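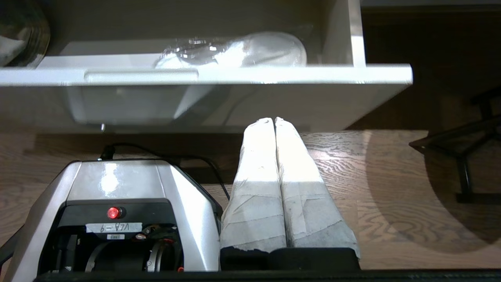 Kyu-ri Seok wrote in under the last post to ask why the fingers get taped at all, when a molded rubber pad costs little and lasts longer, and whether the wrist camera has to be recalibrated each time the wrapping is redone. The second question is the better one, so it gets most of the space below.

On the pads: I tried them in November. They grip well on cloth and badly on drawer fronts, where the rubber catches the lip and then lets go all at once. The arm reads that as a force spike and stops. A wrapped finger slides a little before it holds, and the controller copes with that. The wrapping also costs almost nothing to replace, and I can do it at the bench with the gripper still on the arm.

The drawback is that it wears. The outer layer goes gray first, then the seams lift, and once a seam lifts it starts to hook on edges. My rule is to rewrap at the first lifted seam or after 1,208 cycles, whichever comes first. In practice the seams win. The log for this cell (I call it Nela, after the shelf label it inherited) stands at 3,220 open and close cycles on the current finger blocks, and I have rewrapped seven times.

The procedure, for anyone running a similar setup:

Park the arm with the fingers pointing down and cut power to the gripper. The arm itself can stay on if the brakes are set.

Peel the old layers from the base toward the tip. Going the other way pulls on the rubber blocks, and a block that has shifted will throw off the closing position without looking any different.

Wipe the fingers with alcohol and leave them for ten minutes.

Wrap from the tip down with half overlap. Keep the inner faces as flat as you can. Wrinkles on the outer faces don't matter. Wrinkles on the inner faces change where the fingers meet.

Trim at the block. A ragged edge is fine there as long as no loose end can reach the gear.

Power up, close the fingers slowly with no load, and record the position at contact.

Now the camera. Rewrapping does not move it, so the camera-to-wrist transform stays as it was. What changes is the finger outline and the contact point, and my software uses both. The mask that hides the fingers from the edge detector was drawn tight when I first set it up, and after the second rewrap it began reporting a drawer edge that was really the end of a finger. I redrew it 13 pixels wider all around and have left it alone since. The contact offset I measure again every time. Skipping it gave me an approach that pushed on the drawer front for most of a Monday before I went back and read the numbers.

Ludger Kasten suggested a printed sleeve that fits over each finger, so that the outer shape is fixed and only a thin strip on the inside needs replacing. I have drawn one up. It adds up to 2 mm per side, which is tight for the gap behind a drawer that is only slightly open, so the first version will probably be for the table tasks only.

Cable check goes with every rewrap. I run the wrist through its full roll in both directions by hand and watch the loop behind the housing. It should never pull straight, and it should never drop low enough to get between the fingers. If it does either, I reset the slack at the connector and start the roll again.

The next job is the drawer approach speed, which I lowered while chasing the offset problem and have not put back.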